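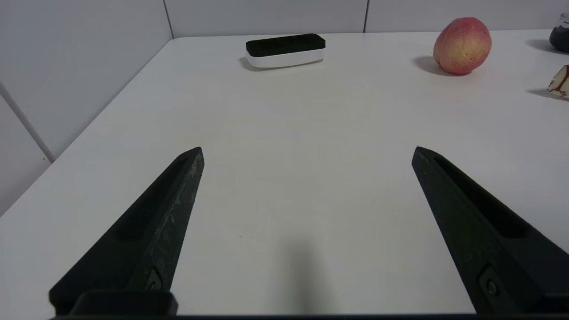 Photo: Nasution, left wrist view, posted with the question

Wrist camera helps on one arm and hurts on the other. Is my ablation wrong?

Asked 05/04/2020
Tags: imitation learning, camera placement, bimanual, evaluation

I am training a behavior cloning policy on a two-arm tabletop setup. The task is to pick up a whiteboard eraser and put it down at a marked spot on the table, with a few other things standing around as distractors. One of the distractors is a peach. I have 625 teleoperated demonstrations, split over both arms, and I collect them with a tool called Stirnance, which records joint positions and all camera streams at the same rate.

I have three camera inputs: one fixed overhead, one on the left wrist and one on the right wrist. The image at the top is from the left wrist.

I wanted to know how much the wrist views contribute, so I trained the same network with different inputs and ran 50 trials for each one, with the eraser start position chosen at random from a grid. Results, as successes out of 50:

Overhead only: 29
Overhead + left wrist: 41
Overhead + right wrist: 24
All three: 36

So the left wrist view gives a large gain and the right wrist view seems to make things worse, even when the left one is there too. The two cameras are the same model and the mounts are mirror copies. I checked the streams for dropped frames and found none. Image size, crop and normalization are the same for both.

What I have tried:
Retrained overhead + right wrist with a different seed. Got 26.
Lowered the learning rate on the image encoder. No clear change.
Masked out the fingers in both wrist views. Both got worse.

Is there something known about this, or is my comparison flawed? I read the Plestcombe report on wrist views and they found a gain on both sides, but their table was larger and they used a separate policy per arm. I would like to write this up and I don't want to report something that is an artifact.

Nasution

Answer 1
(accepted)

Your comparison has two problems mixed together and I would separate them before writing anything.

The first is the trial count. With 50 trials, 29 against 24 is well within what you can get by chance. Put a binomial interval on each number and you will see that those two overlap a lot. 29 against 41 is a real difference. What you have now supports "left helps" and "no evidence that right helps." It does not support "right hurts." The second seed giving 26 doesn't change that much. Training seeds matter more than people expect in behavior cloning, and I would want at least three per condition, with the trials divided among them.

The second is which arm is doing the task. You say the demonstrations are split over both arms but you don't say how. If the left arm does most of the picks, the right wrist camera spends most of an episode looking at a piece of table with nothing moving in it. The encoder then gets an input that is nearly constant within an episode but different between episodes, depending on where the operator parked the arm. A network with 625 demonstrations can easily latch onto that. It learns the parking pose as a stand-in for the session, and at test time the pose is a bit different and the features are off.

Things to check, in this order:

1. Count the demonstrations by active arm. If it is lopsided, report success by active arm too. One pooled number hides this.

2. At test time, replace the right wrist image with one fixed image taken from training. If success goes up, the policy was reading something out of the view that it should not.

3. Train with the idle wrist view dropped at random (replace it with zeros in a fraction of the batches). This is cheap and in my experience gets back most of the loss.

On the finger masking: I would expect both to get worse. In your picture the gap between the two tips is right there, and the eraser is up the table past them. Where the object sits relative to that gap is most of what a wrist view has to offer during the approach. With the fingers hidden the policy has to get it from the joint readings alone. I would keep that result in the write-up as a separate line.

As for the Plestcombe report, a separate policy per arm means the idle view was never an input. It fits with what I wrote above and doesn't contradict your numbers.

Comment from the asker: Counted them. The right arm is active in only 13 percent of the demonstrations, much less than I thought. The fixed image test took overhead + right from 24 to 30. I know that is inside the noise too but it goes the way you said. Will collect more right arm data and retrain with dropout on the idle view.

Comment: Keep the right arm test positions the same as before when you do that, or you can't compare with the old table.

Answer 2

We had something similar at Monville and it was the lighting. Our table was white also and with auto exposure on, the wrist image got brighter and darker every time the arm passed over the surface. The hand shadow moves with the gripper so the model sees it in every frame. One side of our table was nearer to the window and that camera was always the worse one. We locked exposure and white balance on both cameras and closed the blinds, and then recorded again. Old data was not usable after that, so do it before you collect more.

I don't know if it is your problem but plot the mean brightness over an episode for each camera. Takes five minutes.

Comment from the asker: Exposure was locked already but white balance was on auto. Fixed now.

Answer 3

Just use a bigger encoder. Pretrained one if you can. 625 demos is not a lot.

Comment: This doesn't answer why the two sides are different.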